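Clearing the Shared Table
Speaker notes, Dorkbridge housing evening, 30 minutes with questions

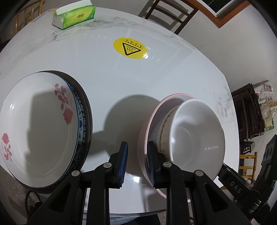
Start with the table, before any talk of cupboards. At Vedham the kitchen table gets used for eating, homework and parcels, and by late evening it has to be clear. Ask who clears it where they live. Wait for answers. Then go to the dishes: the stack on the left has a deep flowered plate on top, a plate with a blue-and-white rim under it and a dark-edged one at the bottom. Three patterns, one pile. Shared houses rarely own a matching set, so sort by shape and forget the pattern.

Stacking. Flat plates first, deep ones on top, bowls in their own pile. Keep piles short enough to lift with 2 hands. Tracey will bring plates from the Steinbach house, pass them along the front row.

The warning sticker. Yellow, hot-surface symbol, stuck on the table top. Say: read the stickers on your own furniture. Lieselotte asked last time if they can be peeled off. Answer is leave them on.

Tissue box. Goes back on the shelf before wiping. Move on quickly.

Wiping. White tops show every smudge. Damp cloth, then dry cloth. Skip the part about sprays if we started late.

Routine. Table clear by 9 at night. Efraín has the Vedham rota, put it up while he talks. He needs 5 minutes, hold him to it.

Questions. Spare copies of the rota are by the door. Lights off, key back to Wolfram.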